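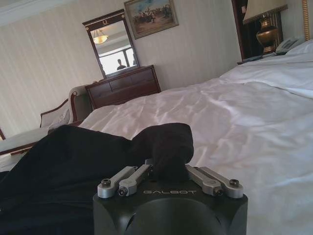 This checklist sets out the inspection required before and during fabric-handling work by mobile manipulators in furnished guest rooms under the Plurnance program. It applies to all units at the Skakholm site and is completed once per room by the inspector on duty, with comments entered on the same sheet. Rooms are inspected as furnished. Where a large dark cloth is handled beside a bed with white bedding, as in the room covered by this sheet, Sections B and C are completed in full, and the wall mirror and the bedside lamp are entered as fixed hazards.

**Sheet 1547** – Month: March
**Inspector:** Homa Alipour
**Operator:** Declan Kereama
**Reviewed by:** Pouran Nikzad

## A. Gripper and wrist

- [x] Housing free of cracks and sharp edges.
- [x] Linkage screws seated and checked with the hand tool.
- [x] Linkage bars move freely through the full stroke.
- [ ] Contact surfaces wiped before first contact with linen.

*Comment (H.A.):* Wipe-down was done after the first grasp. Operator reminded. Item stays open until the next sheet.

## B. Cloth handling

- [x] Cloth free of pins, clips and hard objects.
- [x] Grasp force set to the fabric profile.
- [x] Loose cloth kept clear of the wrist joint and cables.
- [x] Release tested 3 times before work near the bed.
- [ ] Cloth does not block the wrist camera during travel.

*Comment (H.A.):* A bunched fold between the linkage bars is acceptable if the arm is moving at reduced speed. The operator should regrasp before any travel across the room. The present wording of the last item does not say how much of the view may be covered – referred to Siamak Shirazi for the next revision.

## C. Room and furniture

- [x] Minimum clearance of 300 mm to mirrors, framed pictures and lamps.
- [x] Telephone and other bedside articles outside the arm's reach, or removed.
- [x] Polished wood edges entered on the keep-out map.
- [ ] Keep-out map matches the present position of the sofa.

*Comment (D.K.):* Map was drawn from the Rondonuwu floor plan, which has the sofa on another wall. Corrected on the tablet; paper copy to follow.

## D. People

- [x] Emergency stop tested from both control points.
- [x] Anyone remaining in the room has been briefed and knows the stop signal.
- [x] Door sign posted.

*Comment (P.N.):* Mirrors can make it hard to judge where a person is standing. Operators shall confirm positions by voice before the arm moves. Person detection shall not be relied on where a mirror faces the work area.

## Result

Conditional pass. There are 2 actions to close before the unit returns to this room:

1. Wipe-down to be added to the Wiketti start-up screen – Olga Cifuentes.
2. Revised keep-out map to be printed and filed – Declan Kereama.

Reinspection is limited to Sections A and C.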